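Takwood Cell, Pre-Session Safety and Setup Checklist
September revision, with comments from the floor

Please go through the list before the first episode of the day and again after lunch, even if you were the one who did it in the morning. I know it feels slow (I used to skip half of it myself), but we lost a whole afternoon of recordings in the spring over a loose wrist screw, and I'd love for us never to do that again.

1. Emergency stops, 2 of them, pressed and released. OK
Comment: the one by the door is stiff. It works, just lean on it a bit.

2. Both arms homed, no fault lights, no odd sounds on the way up. OK

3. Hand cables at the wrist and knuckles. OK, WATCH
Comment: run the hand through a full open and close by itself, slowly, and keep your eyes on the loops. If one tightens before the fingers finish closing, stop and call me over. Please don't tape it and carry on!

4. Parallel gripper jaws clean and square. OK
Comment: wipe with the dry cloth only.

5. Spare cable coiled and kept out of the arm's reach. REDO BEFORE START
Comment: anything left on the tabletop near the arm counts as within reach, even a tidy coil.

6. Tabletop wiped, tray set down flat. OK

7. Objects for the task match the card. OK
Comment: today's card is the mixed tray, so bottle, pen, peach and the bread in its little basket. Bottle cap screwed down all the way, please, and fresh fruit if the old piece has gone soft.

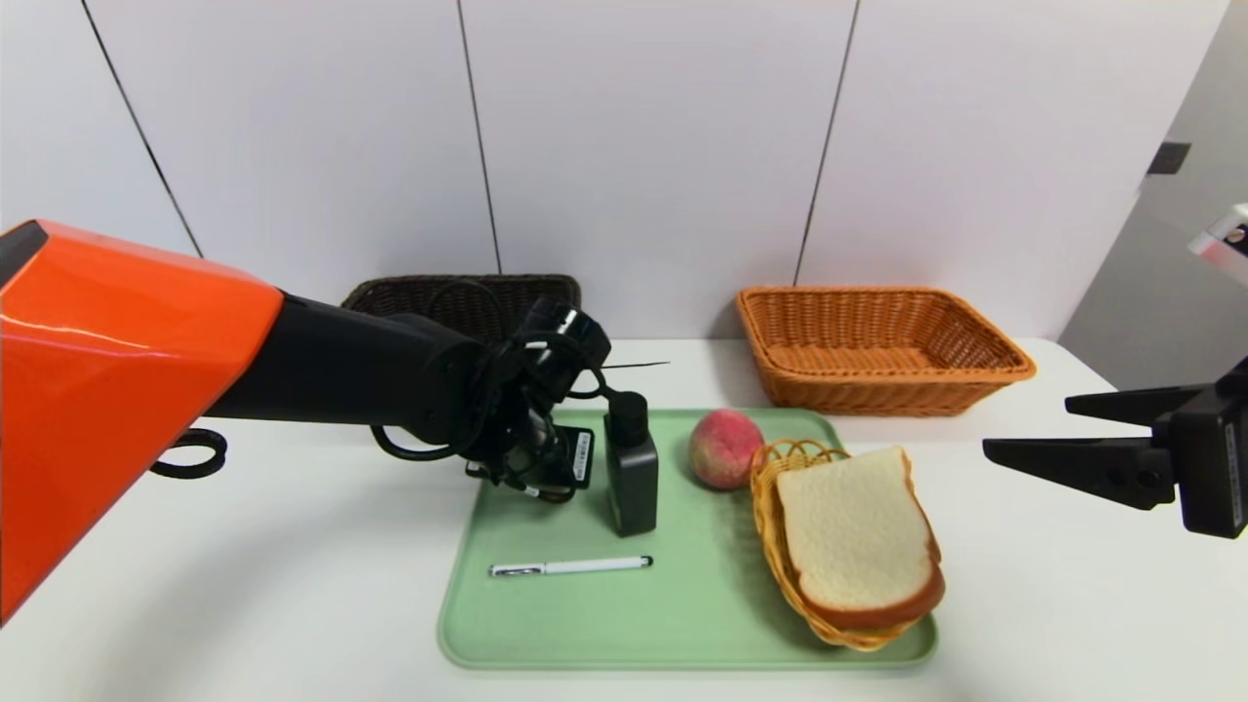
Marin Yordanov wrote under item 7 that he would like the objects moved between episodes as well as between sessions, as the Sturnano policy had started reaching for the same spot whatever was on the tray. He asked for a new layout every time, nothing fancy, just a hand's width one way or the other.

I think he's right, and I've added it as item 8. It does mean more reaching into the cell, so the next item matters more than it used to.

8. New layout for each episode. ADDED

9. Motion paused and the operator's hands off the controls before anyone reaches in. OK
Comment: say "in" and "out" aloud. It feels silly for the first hour and then you stop noticing.

10. Failed grasps kept and labeled. NEEDS WORK
Comment: we have 417 episodes in the Warnura set so far and nearly 200 of them still have no label for how they ended. A dropped pen is still a useful example, so don't delete it, only mark it.

11. Disk space checked, clocks matched on all recorders. OK

Item 5 gets signed off again once the coil has been moved. Leave the sheet on the Shehu clipboard when you're finished.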